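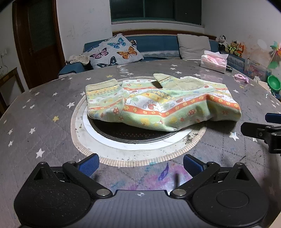

Planning and budget notes for the Cliranthorpe cloth-handling set

Hello, and thanks for stopping by! Maribel Cárdenas and I put this file together for anyone who has downloaded the recordings and is now wondering what it would cost to make more of their own (we were asked often enough in April that it seemed kinder to write it all down).

What's in the set

462 recordings of children's clothing being handled on ordinary household tables, in homes with the furniture, toys and tissue packs left where the families keep them. The tools are hand-held grippers with blue finger pads, the Dukham pattern. Printed garments are well represented, mushrooms and little flowers included, and they're lovely to work with once your labelling people get used to the folds.

What to buy

Grippers: order in pairs, and budget for one spare pair per household kit. We ran 14 kits.
Finger pads: 100 to start. They're a consumable, so please put them on their own line or they'll vanish into "misc" and you'll be short by the second month.
Pivot screws: a small bag per kit, same size throughout if your supplier can manage it.
Storage: two drives per kit, one of them kept at a different address.
Freight: ask for the quote before you settle on colour or finish. Mestusex quoted us separately for each and it changed our order.

What we'd leave for later

A fixed arm. Tarık Yaman priced one through Gündoğdu and we still have the quote on file, but the bench, guarding and electrical work came to more than the arm itself.

Corrections and your own price lists are very welcome, particularly from regional centres where freight is a different story.

Last updated May 19, 2024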